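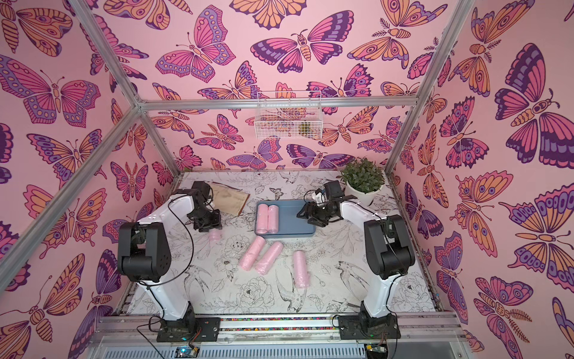 Repeating Patterns in Domestic Wallpaper: Design, Matching and Waste

Student project report
Submitted by Marina Balaskas
Department of Interior Studies
23/04/2018

Summary

This report examines how the size and type of a repeating pattern affect the amount of wallpaper needed to cover a room. Three papers were compared on paper plans of the same room: a plain paper, a small geometric print and a large figurative print. The large print required the most material and produced the most waste. The report also considers how the arrangement of a pattern changes the way a finished wall is read by a person entering the room. Recommendations are made for students preparing estimates in the second-year studio course.

1. Background

A printed wallpaper is made from a design that repeats at a fixed distance along the roll. This distance is called the repeat. When two lengths are hung side by side, the design must line up across the seam. Every length therefore has to begin at the correct point in the design, and the part of the roll between one length and the next starting point is cut away.

Patterns are matched in one of two main ways. In a straight match, the same part of the design meets the ceiling on every length. In a drop match, each second length is moved down by a portion of the repeat, most often one half. A drop match hides the regularity of the design more successfully, but it is harder to plan. Students in the studio course are taught both methods, although most of the practice sheets issued in March use a straight match.

Figurative designs with animals, insects or flowers raise a further question. The eye goes first to the largest figure, and a figure divided by the ceiling line or by a corner is noticed at once. The decorator must decide where the main figures will fall before the first length is cut.

2. Aim

The aim of the project was to compare the material required by three types of paper in one room, and to record the decisions that had to be made when setting out each of them.

3. Method

The room selected was a study bedroom with one door and one window. Its walls were measured and drawn to scale. Wall heights were taken at each corner, as the ceiling was found to be slightly out of level.

The papers were taken from sample books held in the department library. The plain paper was from the Nikard range, the geometric print was from Trenum, and the large print was a Vuritz design with a drop match. Lengths were drawn on tracing film and laid over the wall plans. Offcuts were marked in red and measured. Pieces tall enough to be used above the door or below the window were subtracted from the waste.

4. Results

The plain paper could be cut with only a trimming allowance at the top and bottom of each length. Almost all of its waste came from the last roll.

The geometric print had a repeat of 80 mm. The additional waste was small, and in several places the offcut from one length could be used over the door.

The large print gave a different result. Up to 100 mm could be saved on some lengths by cutting alternately from two rolls, a method described in the course handbook. Even so, this paper left the greatest quantity of unused material. Few offcuts could be reused, as the figures in them did not meet the figures in the adjoining lengths.

Setting out was also slower. The first plan began at the door and placed a half figure in the center of the main wall. A second plan was drawn from the center outward, which moved the poor joint to the corner behind the door.

5. Discussion

The results support the usual advice that a large repeat should be allowed for at the estimating stage. The cost per roll gives little guidance by itself. A low-priced paper with a long repeat may cost more to hang than a better paper with a short one.

The study has limits. Only one room was used, and nothing was pasted to a wall. Stretching of the paper after pasting was not considered. A fourth paper, from Ikonen, was dropped from the project when the sample proved too short to show a complete repeat.

6. Recommendations

Estimates should state the repeat and the type of match beside the number of rolls. The main wall should be planned from its center when the design contains large figures. Wall heights should be measured at every corner, and the greatest height used for cutting.

The scale drawings and tracing overlays are held with the department copy of this report.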